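Tagged: Days Out, Textiles, Small Museums

3 Jun 2022

I had been meaning to go to the open day at Sedstead for so long that when the leaflet came through the door again I put it straight on the fridge and told everyone in the house that I was not to be given any other jobs. It's an old linen works on the edge of Harnham, still weaving in a small way, and once a year they open up the sheds, the dye room and the drying lofts and let people wander about more or less as they please.

I went by bus, which I'd recommend, as the lane down to the works is narrow and the field they use for parking was soft after the rain. Entry was £4 and that included a cup of tea, which I thought very fair indeed (the cake was extra, and worth it – I had the ginger).

Our guide for the first part was Imtiaz Thambiah, who started there straight from school and has looked after the looms ever since. What a lovely talker! He took us along the big shed and stopped at every loom to tell us where it had come from and what was wrong with it. The oldest came from a mill that closed down when he was a lad, and he helped carry it in through the wall, because the doors weren't wide enough and they had to take the bricks out. When he set it going the noise went right up through the soles of my shoes. I asked how he stood it all day and he pointed to his ears and said "Pardon?"

After that we crossed the yard to the folding and finishing rooms, where it is much quieter and smells of steam and warm cotton. They do tea towels, napkins and a rather smart apron, and every piece is looked over by hand before it's allowed out.

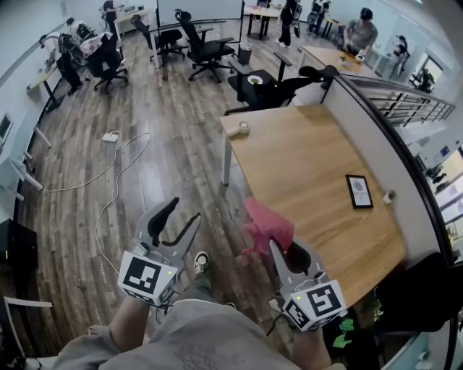 I could happily have stayed there until closing, but there was a talk on dyes at the far end of the building and I didn't want to stand at the back. Jamila Liyanage gave it, with a row of jam jars on the windowsill behind her, and she had us all passing round little twists of yarn. The madder ones were my favourites, anything from brick to a soft salmon depending on how long they'd been left in. She told us she keeps a notebook of every batch and is now on number 786, with the failures written in as well. I did like that. My own knitting notebook only has the successes in it and is consequently very thin.

The drying lofts are up two flights of steep stairs, so do think about that if your knees are like mine. There is a rope to hold on to. At the top you get long slatted windows down both sides and a view over the water meadows, and in the old days there would have been sheets hanging the whole length. A few were up for the visitors and they moved about beautifully in the draught.

I came home with two tea towels, a bag of offcuts for patchwork and a sore hip. They have another open day planned in July, and I gather the Wanigasekara family, who own the place now, are hoping to have the waterwheel turning by then. Go early, wear flat shoes, and have the ginger cake before it runs out.

Comments (3)

Jade Clegg
We went too and missed the dye talk completely, so thank you for this. Did they say whether the offcuts can be ordered by post?

Asanka Sarkar
My grandmother worked in the lofts. She always said the stairs were worse coming down.

Araceli Pastor
Is there anywhere to leave a pushchair? Thinking of July.

We use cookies to remember your settings and to see which pages are read most. By carrying on you agree to this. Change my choices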